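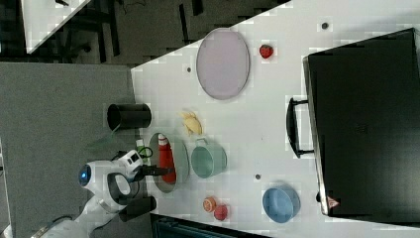 One customer wrote to us in March that she had ordered the Molley for the little foods and ended up loving the dishes more, and could she please buy a second oval plate? We hear that a lot! The plate is the sleeper of the set, and we'll get to it.

Molley Table Set
Pretend kitchen and table play, with carry case
Clornov Play Supply
Page updated 15 Jan 2024

Price: $33 to borrow for 13 days, or ask us about buying a set outright
Suggested age: 3 and up
Status: in stock

About the set

We've carried play food for a long time, and most of it comes in one of two flavors. Either it's a giant bin of tiny groceries that ends up under the couch, or it's a gorgeous little tea set that everyone is scared to touch. The Molley sits happily in between. You get real table shapes (a plate, bowls, a cup, a pot, a squeeze bottle) and a small handful of foods to move between them, and that's enough to keep a lunch going for a very long time.

What we like best is how quickly it turns into a game. Put the pieces out on any plain table and somebody is taking your order before you've sat down. We had the first sample out on a white table at the shop and ended up eating a great deal of invisible soup.

The dishes

Oval plate. Big, long and flat, in a soft lavender that leans pink in one light and gray in another, with a thin darker rim. It works as a serving platter, a fish plate, a pizza (we didn't see that one coming) and a parking lot. Small hands can slide things onto it easily, and the long shape means two kids can load it from opposite ends.

Light blue bowl. Round and shallow, with a wide rim. It's the one that gets used for cereal, salad and "the baby's dinner." Because it's shallow you can see right away what's been served, and that matters more than you'd think when the chef is four.

Gray-green bowl. Rounder, with a pale inside. The ketchup bottle fits in it, and plenty of kids decide that's where the ketchup lives. Fine by us.

Green pot. We call it a pot and half our customers call it a mug, so please don't worry if your receipt says one and your child says the other. It's a lovely minty green and it's equally good at cocoa and stew.

Black cup. Plain, straight-sided and dark inside. It's the grown-up's coffee, always. If you have a child who likes handing you coffee every few minutes, you'll get to know this cup very well.

The foods

Strawberry. Small and red with a touch of green at the top. It's the favorite, and also the easiest piece to lose, so check pockets.

Round red fruit. Tomato on our packing list, but it has been an apple, a plum and once a meatball. We like that it doesn't insist.

Round orange piece. Orange slice or cookie, depending on who's hungry.

Yellow piece. The one people write to us about most! We pack it as a banana peel. Kids have used it as butter, scrambled egg, a napkin and a blanket for the strawberry.

Ketchup bottle. Red with a white cap, a squeeze bottle shape that everybody recognizes from across the room. It's for pretend only and should stay empty, please. We've had sets come back with real ketchup in them and it is a long afternoon at our end.

The case

The big black case is a solid rectangle with a carrying handle on one long stretch of its edge and a small red-and-white triangular label near the corner. Leave the label where it is; it's how our packers know which way around the case goes on the shelf.

It's a big case for a play set, and we went back and forth on that. Our older sets shipped in drawstring bags, and everything rattled around and came out in a heap. With the case, the plate goes in flat first, the bowls nest on top of it and the foods tuck into the bowls. Packing up becomes the last part of the game, and younger kids who won't tidy a shelf will very happily pack for a trip.

Do plan for the space. Laid flat on a table next to the dishes, the case takes over one whole side. At home we'd slide it underneath once you're unpacked, though we've also seen it pressed into service as a shop counter and a stove.

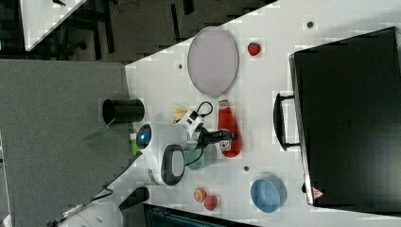 Molley Table Set on a white tabletop, with the oval plate, strawberry, light blue bowl and black case.

Ways to play

Restaurant is the obvious one and it never wears out. One child takes orders, the other cooks, and you get to be the difficult customer who wanted the strawberry on the side. Try swapping jobs after each meal.

Color matching works well with the younger end. Ask for something red on something blue, or something green next to something yellow. The pieces are different enough in color that you can keep it very simple or make it surprisingly tricky.

Set the table like mine is great for a rainy afternoon. You arrange a few things, the child studies them, you cover everything with a dish towel and they tell you what was where. Take one piece away under the towel when they get good at it.

Sorting is quieter. Food on the plate, dishes on the other side, and then the big question of what to do with the ketchup. (Is it a food? Is it a dish? We've heard strong views.)

And some kids just want to line everything up along the edge of the table and look at it. Also a fine way to spend a morning.

What goes with it

The Kanari cloth set is a nice partner if your table shows every mark. The cloths are plain, so the colors of the dishes still stand out, and they fold small enough to travel in the Molley case.

The Bastos play tray has a raised lip and stops round foods from rolling off. If your child plays on a low table or you have a dog who likes strawberries of any kind, we'd add it.

Both are lent for the same 13 days, so everything comes due together.

Cleaning and care

Wipe the dishes with warm soapy water and dry them with a towel. Please don't use the dishwasher. The foods do better with a damp cloth and a bit of patience. Let everything air out for 24 hours before it goes back in the case, and leave the lid open overnight if the case itself has been wiped.

The yellow piece should be cleaned by itself, gently.

Borrowing and returns

Pick up the set at our counter or have it sent. Carry the case by the handle, and keep it flat in the car if you can, so the plate stays at the bottom. If you need more time, write to us before the due date and we'll extend it whenever the next family can wait.

Lost a piece? Tell us which one. Small foods are free to replace the first time. We keep a jar of spare strawberries for exactly this.

Common questions

Can we use the dishes for real food?
No, please keep them for pretend meals. The sets go from house to house.

Can I buy just the oval plate?
We're working on it! For now it comes only with the full set, but send us a note and we'll put you on the plate list.

Is it enough for more than one child?
It's very good for 2. With a bigger group we'd borrow another set, mostly to keep the peace over the ketchup.

Does the case lock?
It latches but doesn't lock. A preschooler can usually open it alone after being shown once.

Do the pieces vary between sets?
A little. The lavender of the plate and the green of the pot can shift slightly from one batch to the next, so if you're matching an older Molley, mention it when you order and we'll hold the pieces side by side before packing yours.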